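Clear Boxes, Round Two: The Gallery

I have been promised a tidy life by clear plastic boxes for 12 years. Costitz sells them, Helletti sells them with nicer latches, and the Clorard catalog has a spread every November in which a family of four appears to own nine buttons and a spool of thread. I remain unconvinced. Telma Medina thinks I am being difficult and made me do a proper write-up anyway.

The idea is simple enough. You put the box on a table, open it, and give everything a compartment. Telma's claim is that a box with an upper tray will hold any household's small parts. My claim is that it holds them until the first time somebody needs a screw in a hurry.

So, the box and the table, before any sorting talk.
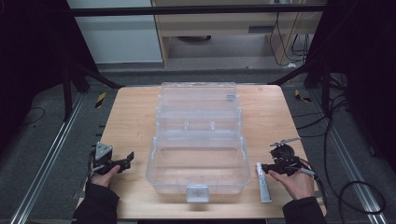 Lid back, tray up top with its little divider posts, one deep compartment at the front. The deep one is where I expect the trouble.
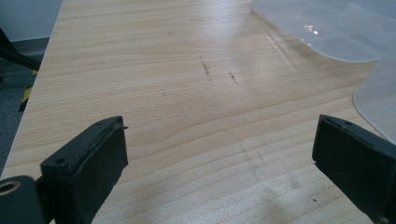

Pale wood, wavy grain. Pretty, and a terrible background for finding a beige button.

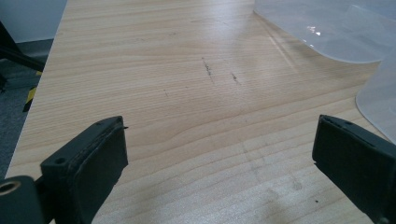 More of the tabletop. The darker band of grain would hide a brass washer for a week.

Now, the deep compartment. Roswitha Lenz wrote in after the last gallery to say she keeps batteries in hers and has never had a problem. I asked how many were dead. She is checking.

My own complaint is with small dividers generally. They suit things that are all one size, and my things aren't. A picture hook goes in fine. The picture hook still attached to its card does not, so you tear the card off, and then you no longer know what weight it holds. Multiply that by a junk drawer.

Telma says to label the sections. I did that with a Løken case once, 3 rows of very neat labels, and by spring the one marked FUSES was full of rubber bands.

I will say this for clear plastic: you can see the mess without opening it. Whether that is worth the shelf space I leave to people with more shelves. The old cookie tin stays where it is for now, and Telma has until the next gallery to change my mind. She wants to start with the sewing things. I want to start with the drawer by the stove, as that one has keys in it.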